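I finally got to the Craddock open day at Stoston, and I spent most of it glued to the teaching room! They have 12 arms in there, and people guide them by hand through little jobs while everything gets recorded. One run is one example for Mullix, their learning system. They want 2000 before May and were at 461 when I walked in.

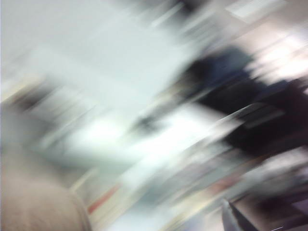
View from the wrist camera, with a bit of red streaking past near the bottom.

I got to do 2 runs myself (clumsy ones, but they said clumsy is fine). Parking is easier on the Govcombe side, and the coffee was free.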